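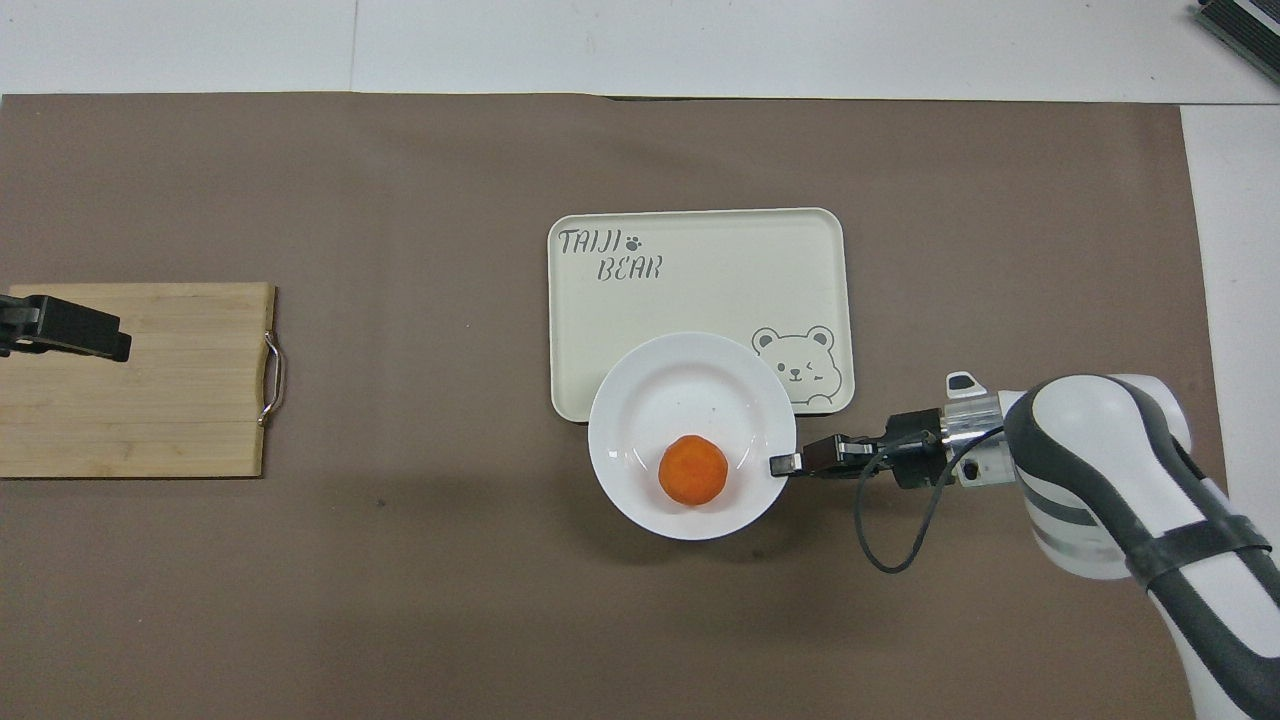 Aus der Spülküche kam die Rückfrage, wer künftig das Anrichten übernimmt, wenn der Arm die Teller macht, und ob die Frühschicht dann kleiner wird.

**TOP 2: Arm am Anrichteplatz, Küche Florell**

- Die Frühschicht bleibt bei 6 Personen. Zusage der Leitung gilt bis Dezember.
- Schneiden und Abschmecken bleiben Handarbeit.
- Einweisung durch Furngate, 80 Minuten je Schicht, zählt als Arbeitszeit.
- Not-Halt darf jeder drücken, ohne Rücksprache.
- Offen: Zulage für die Aufsicht am Arm. Wird in TOP 4 behandelt.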